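December 29, 2019

Up before seven. Cold in the flat, the heater in the front room is ticking again. Made porridge and read through yesterday's sheet before anyone else was awake.

The two pad types are still not settled. Zurdale wants an answer before the February order and so far I have given Inese three different ones. She rang at half past eight to ask for a fourth. I told her she could have it tonight, and then spent the morning wishing I had said tomorrow.

Where things stand. The Preluvell fingers are the long ones, with the triangular cutout at the base. I like them. They flex enough that you can press down on a bed or a sofa and the tips spread and come back without jumping. The old Soltley pair were stiffer and better on boxes and tins, but on anything soft you had to come in almost flat, and the wrist complains after an hour. Valdir had his hand in an elastic bandage for most of November and he blames the Soltleys. He also moved house that month, so I would not put it in a report.

The pads are the harder question. The smooth ones hold well on cotton. Towels, T-shirts, pillowcases, all fine. With the textured ones I get a better start on slippery cloth, but they pick up lint, and once they are full of lint they are worse than the smooth. I cleaned them with tape between rounds and wrote down each time I did it. Tirta thinks this makes the comparison unfair to the smooth pads, which I wiped only at the start. He is probably right. I will wipe both from now on.

Did 30 tries on the towel first to get my hand in. After that 30 on the tea cloths, then the cushion covers, which I had to iron because they came out of the bag with a crease down the middle and I kept grabbing the crease. Crease grabs are easy and they flatter everything. Maiara said a house is full of creases and I should leave them in. We argued about this over coffee and agreed to do it both ways, so there goes Tuesday's saving in time, and I have not written any of that extra work into the plan yet.

Grip by hand trigger all day. I had wanted to run the Falcão controller as well but it is still dropping out when the cable bends near the plug. It did it 3 times in the first few minutes and I gave up. Marcelino has a spare lead at his mother's and will bring it when he comes back. Without the controller I can't log the closing force, so all I have is whether the cloth came up, whether it stayed up to the count of five, and a note in the margin. The margin notes are more use than I expected. "Slid out sideways" appears a lot next to the smooth pads.

Lunch was the rest of the rice. Rain from one o'clock.

Afternoon on the camera. Moved the mount one hole back, which gives more of the bed and less of the tips. Went the other way, one hole forward, and the fingers filled too much of the view. Put it back where it was. An hour spent to learn that, but at least I can tell Inese it has been tried. The wide lens goes dark in the corners at every position. Tirta says it can be masked off and to stop worrying about it. The body of the tool also throws a shadow between the fingers when the light is behind me, and I have not found a place to stand in the bedroom where it doesn't. A lamp on the wardrobe might do it. Ask Valdir for the clip one.

One thing to remember about the linkage screws. They work loose. I checked them at the start and again after lunch and had to nip up two on the right side. If they loosen, the right finger arrives late and drags the cloth across before the left one meets it, and then the pads get the blame. Check every 200 closes. I have written it on a strip of tape on the case.

The count for the whole month stands at 2,040 closes, all fabrics together, good and bad. I thought it would be more. A lot of the time goes on laying things flat again.

Inese rang back at six. I said textured on one side, smooth on the other looked worth a proper round, as the smooth side lets the cloth settle and the textured side stops it running. It is a guess from a few tries and I told her so. She asked whether Zurdale could buy pads singly. No idea. She is going to write to them.

Tired now. Shoulders sore. Maiara has gone to bed and left the big light on in the hall. Before I forget, the list for the morning: wipe both pads, screws, new sheet with a column for creases, ring Marcelino about the lead. Jackets and anything padded come next, on the bed and not the table, starting with the collar end and then the sleeves.

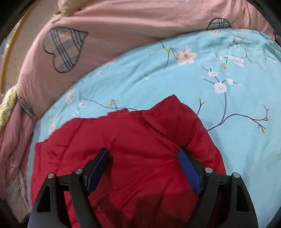

I want to try the padded things slowly first, pressing down before I close, and only then at normal speed. If mixed pads can't manage that I will go back to a matching pair and tell Inese so by the evening.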